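FDS 214 Packaging and Storage of Dry Goods
Handout 8: Moisture in Granular Products
Instructor: Bereket Hadgu

1. Water activity and moisture content

Moisture content is the mass of water per unit mass of product. Water activity (aw) is the ratio of the vapor pressure over the product to that of pure water at the same temperature. Two powders with equal moisture content may differ widely in aw. Mold growth, caking and loss of aroma track aw more closely than they track moisture content.

The curve relating the two at fixed temperature is the sorption isotherm. For most dry plant materials it is S-shaped. Adsorption and desorption curves do not coincide; the gap is hysteresis. State which branch you used in every lab report.

2. Film permeability

Water vapor transmission rate (WVTR) is given in g per square meter per day, at a stated temperature and relative humidity. A WVTR without test conditions cannot be used in a calculation. For a flat film at steady state:

W = WVTR x A x t

where A is the exposed area and t is time in days. The formula ignores the seal. In small pouches the seal can dominate, and creases add further paths where a barrier layer has cracked.
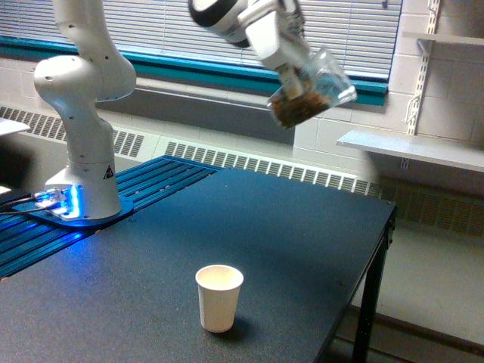 Fig. 1. Granular material in a clear plastic bag.

3. Headspace and fill

Granules settle into the lowest part of a flexible pack, so the area of film touching product changes with orientation. For vapor transfer use total film area. For abrasion use contact area only. Students mix these up on the exam every year.

Bulk density depends on handling. Report loose and tapped values separately. The Castillo data set used in Lab 3 gives tapped values only.

4. Problems

4.1 A pouch has 0.040 square meters of exposed film and a WVTR of 11 at storage conditions. Find the water gained in 8 days. Neglect the seal.

4.2 Repeat 4.1 with the area doubled and the time halved. Comment on the result.

4.3 Sketch adsorption and desorption isotherms on one set of axes and mark the hysteresis region.

Reading: Kong, J., course reader, chapter on sorption. Problems are due at the start of the next lab.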